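Speaker notes: "What we showed at the open day"
Talk slot after lunch, Sarnville branch meeting, May. Slides in brackets. Keep to time, leave the questions for the end.

## Opening (slide 1)

Good afternoon. My name is Pravesh Du Plessis and I look after demonstrations at the Burstead workshop. I've been asked to talk about our open day: what we put on, what visitors asked, and what we would change before Lunby do theirs.

I'm not going to cover the software in any depth. Mathebula, who run the training side, are giving that talk tomorrow morning and will do it better than I can.

*(Check the microphone is on. Ask if the back row can hear.)*

## Who came (slide 2)

We had 82 visitors through the door. The leaflet had said places were limited, and I think that put a few people off, so next time we'll word it differently.

Most were from small firms in the area: joiners, a framing shop, two people from a packing company. There was a school group in the first hour. They were the keenest and also asked the hardest questions.

We split people into groups of seven. That was as many as could stand near the table and still see. The groups went round in 33 minutes, which was set by the bus timetable and had nothing to do with us.

## What we chose to show (slide 3)

We had a long argument over this. One side wanted something large and fast. The other side, mine, wanted ordinary objects that people have at home.

We went with ordinary objects. If someone has held a picture frame, they know what it weighs and where they would put their hands. They can judge the machine against that. If you show them a machined part they've never seen, they have to take your word for it.

Click to next slide.

## Two arms, one object (slide 4)

Working with two arms is harder than working with one. Once both grippers are holding the same thing, each arm has to allow for the other. If one moves and the other doesn't, something slips or something bends. 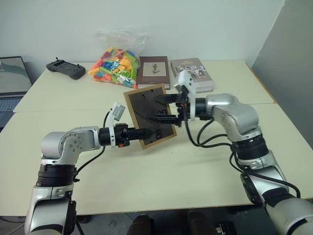

People tend to think the difficulty is in the gripping. For a flat, stiff object the grip is fairly simple. The harder part is agreeing where the object is in space, and keeping that agreement while it turns. A person does this without thinking. Try carrying a tray with somebody else through a doorway and you'll notice how much talking you do.

A point to make slowly: the arms don't talk in that sense. One controller plans for both. Several visitors assumed there were two separate machines which had learned to get along, and we should have said at the start that this isn't so.

A joiner asked what happens if you pull the object out of the grippers. Answer given on the day: please don't. Fuller answer: the arms stop when the force goes past a set limit, and somebody has to reset them by hand.

*(If asked for the limit, say it's in the handout. Don't quote it from memory, I got it wrong in Lunby.)*

## Cameras (slide 5)

There's a camera on each gripper. Visitors spent a lot of time on this. Some had thought the machine would look down from the ceiling, like a security camera.

The reason is simple. When a gripper closes on something, the gripper itself gets in the way of any view from further off. A camera that travels with it keeps the fingers and the object in sight during the last few centimetres, where most mistakes are made.

The drawback is that the view is narrow. It shows the grip well and the rest of the room badly. You need another view to go with it.

We put the gripper view up on a large screen and this was the most popular thing we did all day. Children stood in front of it and ignored the arms altogether. I'd do that again and I'd make the screen bigger.

## Holding wood (slide 6)

The two framers in the audience wanted to know about marks. They sell finished pieces and a dent means the piece is scrap to them.

The inside faces of the fingers have a textured pad. That gives grip without needing much squeeze. Whether it marks the work depends on the timber, the finish and how hard you close. On a hard, smooth piece we're comfortable. On soft, freshly oiled pine I wouldn't promise anything, and I told them that.

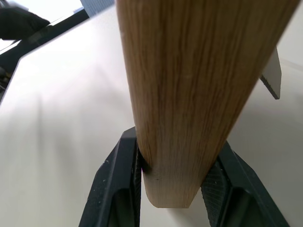
*Slide 6: block held at its shaped end, seen from the gripper camera.*

Shape matters as well. Two flat fingers like two flat, parallel faces. When a piece narrows or has its corners taken off, there's less for the pads to sit against, and it can twist. We talked the groups through this with a spare offcut passed from hand to hand. I recommend that. People pinched it between two fingers, felt it turn, and didn't need the rest of the explanation.

## Questions we had most often (slide 7)

**Will it do my job?** I said what I think, that it will do some dull parts of some jobs, slowly at first. One man said that was what he'd been told about computers. Fair point, and I had no good reply.

**How many times has it practised?** We had logged 1,906 attempts across all tasks by the morning of the open day. That includes the failures. Say so clearly, as people hear the number and think it means successes.

**What does it cost?** We didn't give a price. We lease ours and the terms wouldn't help anyone else. I'd rather have had a proper answer ready and we're working on one.

**Is it dangerous?** It can pinch and it can knock things over. Visitors stayed behind the tape while it was moving.

## What we'd change (slide 8)

- Start the talk before the arms move. Once they're moving, no one listens.
- Put the stop button where the whole group can see it, and show it being pressed.
- Fewer objects out at once. We ran short of time in every group.
- Two presenters, one talking and one at the controls. I did both in the first hour and did neither well.
- Print the handout in larger type.
- Somewhere for coats.

## Lunby (slide 9)

Lunby are planning their own day and have asked to use our running order. They're welcome to it. Their room is longer and narrower than ours, so groups of seven may be too many. I've suggested they try it with staff first.

They also want a live task chosen by the audience. I'm against this, though it isn't my decision. A task that hasn't been practised will usually fail, and a visitor who sees one failure and then has to catch a bus goes home with that.

*(Skip this slide if running late.)*

## Close

Handouts are by the door, along with the sign-up sheet for visits to Burstead. If you're bringing a group, put the number of people on the sheet as well as your name.

Questions now. Repeat each one into the microphone before answering.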